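Damwood Adjustable Workbench, Model 460

Institutional Furniture - Workshop and Classroom - Benches

The Damwood 460 is a height-adjustable workbench intended for schools, training centers and shared workshops. It is supplied by Ridodbridge to public and private institutions and may be ordered singly or as part of a full room layout.

Overview

The bench consists of a welded steel underframe, a solid beech top and a hand crank that raises and lowers the working surface. The crank may be fitted at either end. It folds flat against the frame when not in use and can be removed entirely where an instructor prefers to keep the height fixed for the length of a course.

The top is finished with two coats of hard oil at the factory. Institutions that carry out gluing or painting on the bench should order the Ki cover sheet, a removable mat cut to the same size as the top. The mat is held by four corner clips and can be wiped down with soap and water. Solvents should not be used on it.

Specifications

Width of top: 2,000 mm
Depth of top: 552 mm
Lowest working height: 488 mm
Rated load, evenly spread: 460 kg
Top: solid beech, oiled
Frame: powder-coated steel, dark gray
Adjustment: hand crank, left or right
Feet: leveling, with rubber pads

The lowest setting is suitable for seated work and for younger pupils. Users of wheelchairs should be consulted on the position of the cross rail before an order is placed, as the rail can be set back at the factory but cannot be moved afterward.

Delivery and assembly

Benches are delivered in two cartons. Assembly requires two people and the wrench supplied. The frame should be stood on its feet and leveled before the top is attached, and the bolts tightened fully only once the top is seated. Delivery above the ground floor is available on request and is quoted separately.

Orders for the summer break should reach the Darham warehouse by the end of May. Orders received later are accepted, but installation before the start of term cannot be assured.

Care

Re-oil the top once a year, or more often where the bench is in daily use. Sand lightly along the grain first. The crank gear is greased for life and should not be opened. Check the feet whenever a bench has been moved - an unlevel frame puts strain on the gear and makes the crank stiff.

Accessories

Front vise, steel, with beech jaw liners
Ki cover sheet
Under-top drawer, lockable
Tool rail, rear mounted
Locking casters, set of four

The drawer and the front vise cannot be fitted on the same side. Casters add to the working height at every setting and reduce the rated load; please ask for the revised figures when ordering.

Inquiries

Questions about room layouts should be addressed to Leidy Huanca, Institutional Sales. Spare parts and warranty matters are handled by Wilmer Paucar at the Darham warehouse. Please have the serial number ready - it is stamped on the inside of the left leg. 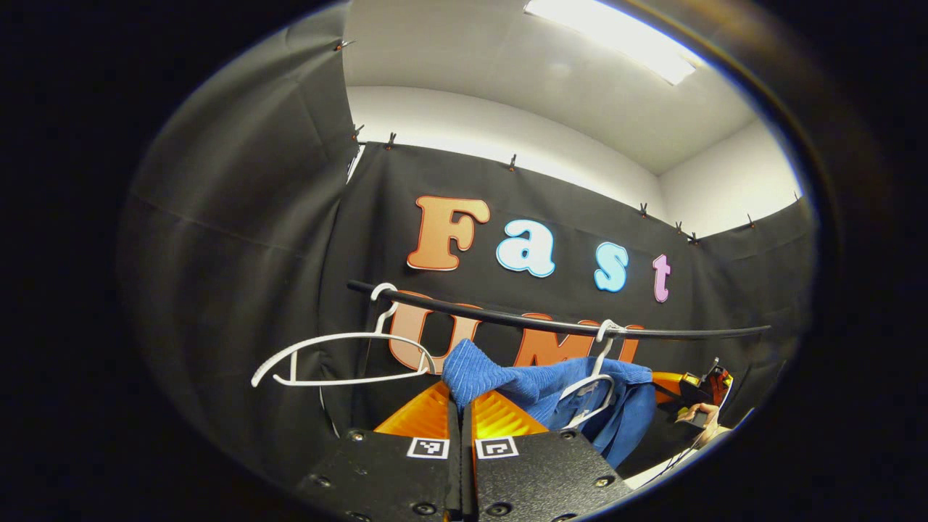

Spare cranks and foot pads are kept in stock and can be ordered without a serial number.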